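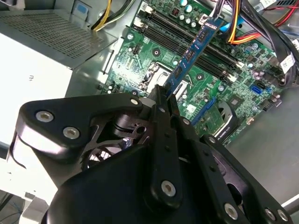
March, bench notes, started 9:40 in the morning

Random restarts on the Brarnau desktops, continued

Picking up where I left off. The Brarnau office machines are still restarting on their own, and I have now lost more evenings to this than I'd like to admit (my own fault for saying "oh, it's probably just memory" on the phone before I had one on the bench). The machine I'm working on is the one I've been calling Monti, after the street it came from. The label on the back fell off in the van and I needed to call it something.

Symptoms as reported: runs fine first thing, then at some point after lunch the screen goes black and it starts up again like nothing happened. No blue screen, no beep. The event log only says the last shutdown was unexpected. Thanks, log!

What I've done so far:

Memory test overnight on the original sticks, all clean. Swapped the sticks between slots and ran it again, clean again. Put in a known good stick from the drawer by itself and left the machine copying a big folder back and forth. It restarted at 14 minutes. So I was ready to cross memory off the list for good, and then I put the original sticks back and it ran the same copy job all the way through without a hiccup. That made me grumpy and I went to get coffee.

Things I wrote on the back of an envelope over coffee, copied here before I lose the envelope:

Dirty contacts are a real thing. The edge on a memory stick picks up skin oil and dust and whatever else, and pulling it and putting it back scrapes a bit of that away. So "I reseated it and it got better" doesn't tell you the stick is good or bad. All it tells you is that something moved. I've been fooled by this before, on the old Allari towers, and apparently I enjoy it enough to do it again.

Heat. The restarts come after lunch. The room these lived in faces south, I was told, and the machines sat under desks pushed up against the radiator pipe.

Wall power. All of them were on one long extension. I'd love it to be that, but Monti restarted here on my bench too, on a decent outlet, so no.

Power supply. This is where my money is going now. The supply that came with it is a 500 watt unit, plenty for an office machine on paper. But it's old, and old supplies can look perfectly fine on a meter with nothing much going on and then sag for an instant when everything wakes up together.

11:15

Cleaned the contacts properly this time, with a lint-free wipe and a little alcohol, then let them sit while I vacuumed the dust out of the front intake. (The dust was impressive. It came out like felt.) Took the fan off the processor as well. The old paste had gone chalky, so I cleaned that off and put on fresh. Small dot in the middle, fan back on, screws tightened a bit at a time in a cross pattern so it sits level.

Note to self and to anybody else using the bench: the paste in the blue box is the old tube and it's separating. Throw it out. I forgot again because I was holding the good one.

Then started the copy job again with the processor kept at 100 percent alongside it. Temperatures came up and then settled, much better behaved than before the new paste. I wrote the readings on the card taped to the side panel, so look there if you want them.

1:30

Restarted again! Nineteen minutes in this time, well, 19 by the wall clock, which runs a little fast. Temperatures were perfectly reasonable right before it went. So it isn't heat, or isn't only heat, and cleaning the contacts was good housekeeping but didn't fix anything.

Borrowed the supply out of the spare tower and hooked it up with the case lying on its side, cables all over the bench. Same copy job, same load. Went and ate a sandwich. Came back and it was still going. Did the paperwork for the Fornitach order, still going. I don't want to call it yet, but I'm leaning pretty hard on the power supply.

What bugs me is that the whole batch does it. One tired supply, sure. All of them? Unless they were bought together and lived the same life on the same hot pipe, in which case fine, they'd all get old together.
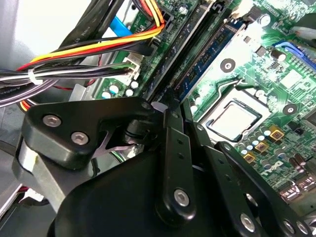 Rosalba Cirillo isn't convinced, and wrote in the margin of yesterday's page that a swapped supply also means every power connector got unplugged and pushed back in, so by my own rule about reseating memory I can't claim anything until the original supply has gone back in and failed again. She also wants to know if I checked the main board plug for browning on the pins.

Fair point, and annoying, because it's exactly what I wrote higher up on this page. I looked at the plug, no browning that I could find, but I'll look again with the magnifier and better light.

4:50

Borrowed supply still running the job. I'm stopping it now so I can put the original back before I go home, plug everything in with some care, and leave the copy going overnight with the log turned on.

If it restarts: price replacement supplies from Fornitach for the batch and call Brarnau.

If it doesn't: go back to the connectors and wiggle them one at a time while it runs, gently, starting with the main board plug.

Somebody please leave the bench switch ON tonight.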